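# 고체 데오도란트 자주 묻는 질문

마지막 수정: 2020년 4월 2일

Odport는 Vukadinović 공방에서 만드는 고체 데오도란트입니다. 메일로 많이 받은 질문을 여기에 모았습니다. 한국어가 제 모국어가 아니라서 표현이 조금 딱딱할 수 있습니다. 양해를 부탁드립니다.

**하루에 몇 번 발라야 합니까?**

아침에 샤워를 하고 몸을 잘 말린 다음 한 번 바릅니다. 운동을 하는 날에는 운동 전에 한 번 더 발라도 됩니다. 한쪽 겨드랑이에 두 번 문지르는 양이면 충분합니다.

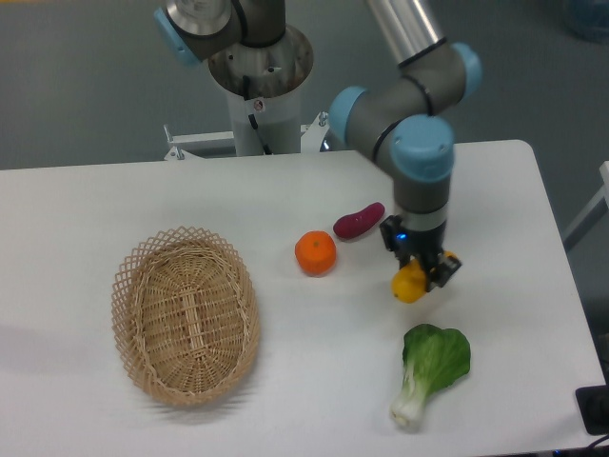
**땀이 나지 않게 해 줍니까?**

땀의 양은 줄지 않습니다. Odport는 냄새만 줄이는 제품이고, 땀을 막는 알루미늄 성분은 넣지 않았습니다.

**향은 어떤 종류가 있습니까?**

지금은 Sisomach 향과 무향이 있습니다. Sisomach는 시트러스로 시작해서 나중에 나무 향이 남습니다. 향수를 따로 쓰시는 분에게는 무향을 권합니다. 두 향이 섞이면 옆 사람에게 너무 강할 수 있습니다.

**한 개를 얼마나 오래 씁니까?**

용량은 57그램입니다. 매일 한 번 쓰는 경우에 거의 2개월을 씁니다.

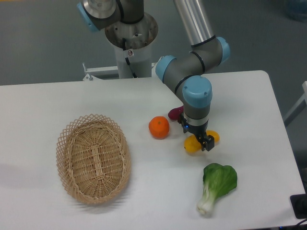
다만 여름에는 더 빨리 줄어듭니다. 기온이 30도를 넘으면 제품이 부드러워져서 한 번에 많이 묻기 때문입니다. 그런 날에는 냉장고 문 쪽 칸에 보관해 주십시오.

**셔츠에 하얀 자국이 남습니다.**

바른 후에 잠시 기다렸다가 옷을 입어 주십시오. 이미 생긴 자국은 미지근한 물과 비누로 먼저 문지르고, 그다음에 세탁기에 넣으시면 됩니다.

**면도한 직후에 사용해도 됩니까?**

권하지 않습니다. 베이킹소다가 들어 있어서 따가울 수 있습니다. 저녁에 면도하고 다음 날 아침에 바르는 것이 좋습니다. 피부가 붉어지면 사용을 멈추고 물로 씻어 주십시오.

**어디에서 살 수 있습니까?**

1월부터 온라인 주문만 받고 있습니다. Londis 매장에서 찾으셨다는 분이 계셨는데, 그곳에는 납품하지 않습니다.

**빈 용기는 어떻게 버립니까?**

종이로 만든 용기입니다. 안에 남은 것을 닦아 내고 종이류로 버려 주십시오.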